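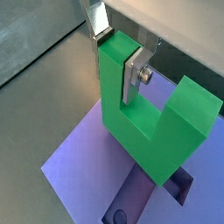
Ammonia loss from stored dairy slurry was measured at the Sanna site in two open tanks and one covered tank, all filled from the same reception pit. Each tank received slurry that had passed a screw press, so that crust formation would depend on storage conditions and not on differences in fiber content. Slurry entered through a submerged trap to keep the surface undisturbed. The trap was U-shaped with unequal legs, comparable in outline to the green block in Figure 1, where a tall upright and a shorter one are joined by a horizontal base. The taller leg was connected to the feed line and the shorter leg discharged below the liquid surface. Solids that settled in the base were flushed back to the reception pit before each filling.

The working volume of each tank was 1155 cubic meters. Surface samples were taken from a fixed walkway at a depth of 15 centimeters and combined by tank before analysis. Total nitrogen was determined by Kjeldahl digestion and ammoniacal nitrogen by steam distillation. Air temperature and wind speed were logged at the tank rim. Readings taken while the tanks were being agitated were excluded from the storage balance and treated as a separate loss term, following the approach set out by Testa in the Enulico trial report.

Covering was done with the Skalard membrane, a floating sheet with weighted edges and a central vent. Gas leaving the vent was passed through an acid trap, and the nitrogen captured there was added to the outflow side of the balance.
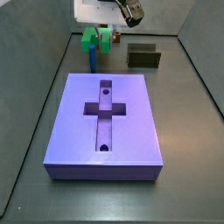

Can a floating cover be credited with the full difference in nitrogen between covered and open tanks?

Only part of the difference can be credited to it. Rain falling on an open tank dilutes the slurry and adds volume, which lowers the nitrogen concentration without any loss of nitrogen mass. The comparison therefore has to be made on total mass, and the rainfall term must be entered for the open tanks before the cover effect is calculated.

Rainfall was entered as the gauge reading multiplied by the open surface area. Evaporation was estimated from the logged temperature and wind speed. The estimate is weakest for periods when a crust was present, as the crust limits contact between liquid and air. For these periods the measured change in liquid level was used in place of the estimate.

The storage period ended in September, when the tanks were emptied for application to grass. Slurry from the covered tank was hauled separately to the Plirska fields so that its nitrogen supply could be followed into the crop. 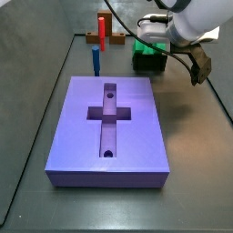 3.2 Nitrogen supply after field application

Application was by trailing shoe on plots of 3000 square meters. Soil mineral nitrogen was sampled before spreading and again at the last cut, 104 days later. Plots receiving mineral fertilizer at the same rate of available nitrogen served as the reference.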